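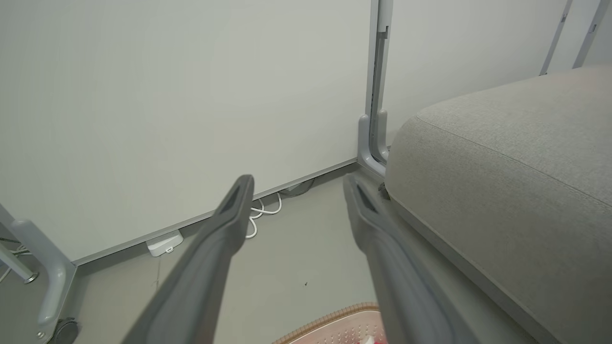

Wall and skirting, small room at Tallonwood, December.

Notes on the damp test, continued. I put the Ceto logger back on the shelf at 14:00 and set it to take a reading every 3 minutes. Before, it was every minute, and the memory became full in the night, so I lost the hours that I wanted most. I am sorry for this, it was my mistake.

Salt solution: I made 200 ml fresh. The old bottle had crystals at the neck and I do not trust it any more. Awuor Athumani has asked if we should use the same salt as they use at Brostley. I think yes, but then we must repeat the first three samples, and I would like to hear her opinion before I open the new packet.

Plaster samples:

- A and B: weight is stable since yesterday morning.
- C: still losing a little. I leave it in the box.
- D: broken at one corner when I took it from the mould. I kept the piece and weighed it together with the rest.

The Pandey meter gives higher values than the Ceto one, always in the same direction. I changed the battery and the difference stayed. For now I write down both values and I do not correct anything.

The logger should hold about 3,000 readings at the new setting. Please do not open the box of C to look, also not for a short moment. If somebody needs the balance, move my tray to the left side and close the lid.

To do: label the new bottle, ask for the second probe, copy the values of D into the shared table.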